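Irkton Companion Animal Forum
Community Help > Cats > Behavior in the Home

Adult stray newly adopted from business premises: repeated escapes through front door

Posted by Marama Costigan
8/4/23

I am seeking guidance on behalf of my household regarding a neutered male cat, estimated by the veterinarian to be four years of age. He lived for an unknown period in the loading area of the Pelkonen tile showroom in Pletow, where the staff fed him and allowed him inside during business hours. The showroom is closing, and the manager asked whether one of the regular customers would accept him. We did so in March.

He has been examined, vaccinated, and fitted with a microchip. His appetite is good and he uses the litter box without difficulty. The matter on which I require assistance is the front door. He waits beside it whenever a member of the family prepares to leave, and he has passed between our feet and into the street on several occasions. Each time he was recovered within the block, but our road carries a bus route and I do not consider this acceptable.

We have tried the following: a water spray, which I have discontinued at the request of my daughter; a loud verbal correction; and placing him in the bathroom before any departure. The last is effective but cannot be relied upon when visitors arrive. He also cries at the door in the early morning, between the time the first bus passes and the time we rise.

I would be grateful for advice on the following points. Is it reasonable to expect a cat with this history to live entirely indoors? Is there a recognized method of training him away from the door? Should the crying be answered or ignored?

Replies are sorted by date.

Ashton Baxter
Member, Behavior Section

Thank you for the detailed account. In my experience of placing adult strays, most of them can be settled indoors, although the period of adjustment is often longer than the adopting household expects. A cat that was free to come and go at a place of business has learned that doors open at regular hours and that a person will open them. He is applying the same rule to your home.

The following procedure is recommended.

Select a station at a distance from the front door, such as a cat tree or a particular chair. Feed him a small treat at the station at the moment you put on your coat, and a second as you reach for the handle. Do not greet him at the door when you come home. Walk to the station and greet him there. All members of the household must follow the same practice, and visitors should be asked to telephone before they knock so that he can be called to his place.

I would advise against the spray and against raised voices. Both teach the cat to wait until the person is distracted.

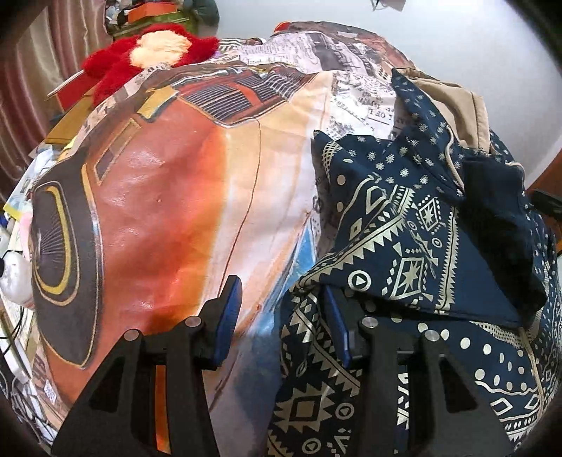
Printed sheet with orange-red car artwork and newspaper-style lettering.

With regard to the early morning, an automatic feeder is of considerable help. The Primen timed feeder is the one I use, and it may be set to open shortly before the hour at which he begins to cry. If he is fed by the machine, he has less cause to call for you. Do not rise in response to the crying, even once, during the first weeks. A single success will encourage him to continue.

Finally, please ensure that the microchip is registered under your own name and current telephone number. The chip is of little use if the record was never completed, and this is found to be the case with a good many cats brought in as strays.

pletow_207

Ours did this. We got a second door put in at the end of the hall, just a cheap screen one, and that was the end of it. If you rent you may need to ask first. Also play with him at night before bed, until he is properly tired.

Marama Costigan
Original poster

I wish to thank both members for their replies. The station has been set up on the window seat in the dining room, and he has taken to it more readily than I anticipated, chiefly on account of the dried chicken. The microchip record has been checked and was found to be incomplete. It has now been corrected.

We own the property, and a screen door for the hall is under consideration. I would ask pletow_207 whether the frame was fixed to the wall or held by tension, as our hall is plastered and I would prefer not to drill.

pletow_207

Drilled, sorry. Four screws a side.

This topic remains open to replies. Members are reminded that advice given in this section does not replace examination by a licensed veterinarian.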